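Pedley Blanket Words
A word list and data card for descriptions of household blankets
Last change to this page: 2/13/19

What is in this folder

This is a collection of 3,556 short descriptions of blankets, throws and bed covers, as they are written by people who sell or give them away second-hand. Every description is in English. Beside each one there is a small set of tags, which say what fabric the writer names, what words are used for the feel of it, and what is said about washing.

I began the collection for my own need. I write texts for Skisine, a small online shop for used home textiles, and English is my third language. I often did not know if a blanket should be called "fluffy" or "fuzzy", or what is the difference between a throw and a coverlet. The dictionaries helped me only a little, so I started to keep the sentences which other sellers wrote, and after some time the list became large enough that it seemed a pity to keep it for myself.

The files

blankets.csv is the main file. It has one description on each line, with the tags after it.

words.csv is the list of feel words ("soft", "scratchy", "cosy" and so on). For each word it gives the fabrics with which it is found most often.

washing.txt has the washing notes in the form in which the sellers wrote them, with the spelling mistakes.

peng.py is a small script that makes words.csv from blankets.csv. You do not need it if you only want to read the list.

The columns in blankets.csv

id: a number which has no meaning except to find the line again.

text: the description. I removed names, telephone numbers, prices and streets. Where something was removed there are two dots.

kind: blanket, throw, bed cover, baby blanket or other. If the writer uses two words, I took the first.

fabric: wool, cotton, fleece, acrylic, mixed, other or not said.

feel: all feel words in the text, with a semicolon between them.

wear: what the writer says about the condition, for example "a bit bobbly at one end".

About fleece

Fleece gave me more trouble than all the other fabrics together. In the shops the word means a knitted polyester cloth with a raised surface, but many older sellers use it also for sheepskin, and a few use it for any blanket that is thick and warm. In the fabric column I write "fleece" only where the text makes it reasonably clear that the knitted cloth is meant. "Real fleece, from my uncle's farm" goes under wool. 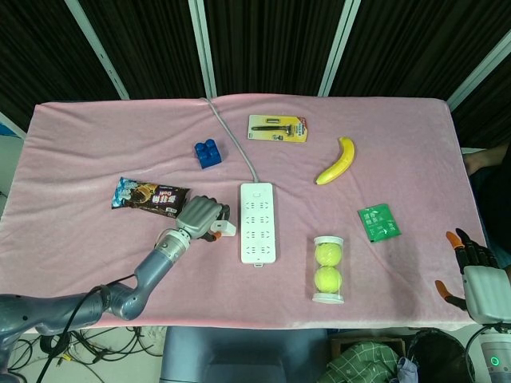
The second difficulty is that fleece has many trade names, and the sellers mix them freely. "Polar", "coral", "micro" and "sherpa" are all in the list. I left them in the text column as they are, but in the fabric column they are all simply fleece. In an earlier version I tried to keep them apart. I had to give it up after 200 lines, when I compared my tags with those from the week before and saw that I did not agree with myself.

How the descriptions were collected

Most of them come from the notice page of the Pedley exchange market, which allows copying if no personal details are kept. A smaller part, around 55 descriptions, I typed from paper labels at the market itself. These are marked with "paper" at the end of the id. They are shorter than the others and have almost no feel words, I suppose because a person at the market can touch the blanket.

How the tags were made

I read each line and put the tags by hand. A colleague at Skisine, who grew up with English, then read the lines where I was not sure. When we had different opinions we used her choice for the feel words and mine for the fabric.

Known problems

The sellers are nearly all from one town. The word "bobbly" is very common in this list, and I am told that in other places people say "pilled" instead.

There are many more descriptions from the cold months than from the warm ones. The summer cotton covers are poorly represented, and I would not trust words.csv for them.

Some sellers copy the text from the shop packaging. I took out the cases which I noticed, but surely not all of them.

The wear column is not consistent before line 900 or so. I hope to repair this in April.

Using the list

You may use it for any purpose, also in a shop. If you publish something with it, please mention "Pedley Blanket Words" and the version. The present version is 2, and it replaces the old one that was called Vistar. Please do not mix the two, as the id numbers have changed.

Corrections are welcome. Send the id of the line and the tag which you think is right. If you want to send new descriptions, please take out the personal details before you send them.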